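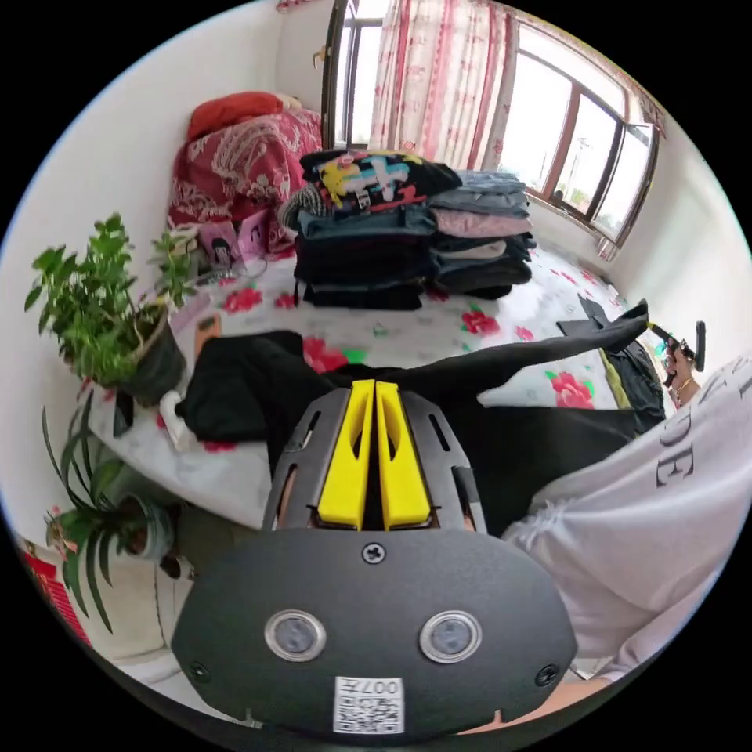

Folded clothes in two stacks on a rose-print bed sheet, with a black garment spread loosely across the bed.

Julden clothing drive takes folded items only this year

Jul 22, 2025

Households in Julden are being asked to sort and fold clothes before bringing them to the summer clothing drive, which opens Saturday at the Nikzad community hall.

Last year most donations came in loose in trash bags, and the sorting took longer than the drive itself. Organizers collected 342 bags, and nearly 300 of them had to be emptied out and gone through by hand.

"If people fold at home, we can put things straight on the tables," said Simin Rashti, who runs the drive. "A bed is fine for it. Lay everything out flat, make your stacks, and tie them with string."

Dark and light clothes should be kept in separate stacks. Shirts with prints can go in with the rest. Jeans are wanted in all sizes, and so are blankets, as long as they have been washed. Pillows cannot be accepted.

Donors should check pockets first. Fredy Espinoza, who worked the intake table in June, said he had handed back keys, bus cards and a pair of reading glasses. Anything found this time will be kept at the front desk for 5 days.

Stacks should be no taller than a standard grocery bag. Children's clothes need a slip of paper with the size on it. Shoes go in a separate bin by the side door, tied in pairs.

The hall has table space for 400 stacks. Once the tables are full, drop-off will close for the day and start again the next morning at 9. Parking is on the street only, and the loading area behind the building must be left clear for the truck.

Residents who cannot carry their donations may ask for a pickup by leaving a name and street address at the hall. Pouran Talebi is handling the pickup list and will take requests through Thursday evening.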